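Home Stories Archive Contributors Submit Contact

Print this story E-mail this story

The Condarach Trials

The gripper from Promau came in a box lined with gray foam, with a letter from the managing director. The gripper from Siltitz came in a padded envelope, with an invoice. Khôi Tiêu put them side by side on his desk and understood that he was expected to have an opinion by Tuesday.

He worked for Condarach, which bought robot arms from people who made them and sold them to people who were nervous about them. Condarach had 15 employees and one lab. The lab had a window onto the parking lot, and whoever used it was called Head of Evaluation for as long as they were in there. Khôi had been in there since June.

"All I need is a winner," said Marguerite, who ran sales. "One page. Big font."

"They're good at different things."

"Then it'll be a short page."

He began with the pads. Promau's fingers were soft at the tips and held an egg as if it had been left to them in a will. Siltitz's were hard and ridged and held an egg for a very short time. He wrote this down. Then he ran both on a steel bolt, and Promau's soft tips slid off it eight times in a row, courteously, like a man declining a second helping. He wrote that down too. The page was already longer than Marguerite would like.

On the second day the Promau representative called to ask how things were going. He had a beautiful voice. He wanted to know whether Khôi had tried the adaptive mode.

"Which one is the adaptive mode?"

"It's the one it's in."

"Then yes."

"And did you feel it adapting?"

Khôi looked through the glass at the gripper, which was closed on a sponge. He said he thought he might have. The representative said that was what everyone told them.

Nobody called from Siltitz. He called them himself, with a question about the controller, and got a woman who was eating lunch. She asked what the light was doing. He said it was blinking. She asked if he had tried leaving it alone. He left it alone, and the light stopped, and he felt for the rest of the afternoon that he had been seen through.

The real trouble was handover. One arm holds a thing, the other arm takes it, and between those two events lies a stretch of time in which each of them believes the thing is the other's responsibility. Khôi's parents had run a restaurant this way. He set the two arms facing each other and spent a morning teaching them to pass a cardboard tube. By noon they could do it, provided that the tube was the same tube and that he stood where he had been standing.

"Customers don't have tubes," said Marguerite, from the doorway. "Customers have stuff. Give it some stuff."

So he went around the building collecting stuff. People were generous with it. They gave him what had been on their desks longest, and each of them asked, on the way past the lab, how theirs was doing. The accountant's stapler was passed from left to right without incident and she told the whole of the second floor. The stapler belonging to the other accountant was dropped. For a time there was feeling between them.

He learned that the arms were bothered by anything shiny and anything round, and by anything lighter on one end. He learned that a wrist camera will look at an object from two inches away with complete attention and report that there is no object. He adjusted the lighting. He adjusted it back. He caught himself saying "almost" out loud, in an encouraging tone, to a machine that had missed by the width of a hand.

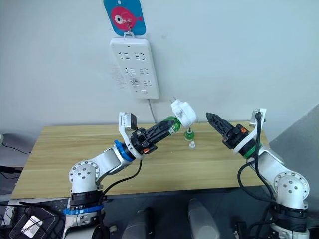 By Monday's end he had a spreadsheet in which every row contradicted the one before it. Promau was better when the thing was soft, Siltitz when the thing was heavy, and when the thing was awkward the results depended mostly on how Khôi had placed it, a column he had not thought to include. He added the column. It explained nearly everything. He considered who would have to be told.

He wrote the page that night at his kitchen table. He wrote that each gripper had strengths. He took that out, knowing what Marguerite did with strengths. He wrote that Condarach should buy the Siltitz for the arm that held and the Promau for the arm that received, and that it should not be surprised.

Marguerite read it standing up.

"So they both won," she said.

"I wouldn't put it like that."

She put it like that. It went out to the customers in a big font. The man from Promau called to congratulate him – the voice was even better when it was pleased – and asked whether he might quote the report. Khôi asked which part. The man said he had been thinking of the word "receive."

Siltitz sent another invoice. Someone had written on the bottom, in ballpoint, "Is the light OK?"

He took it into the lab and checked. Then he wrote back that it was, and went to return the staplers.

Print this story E-mail this story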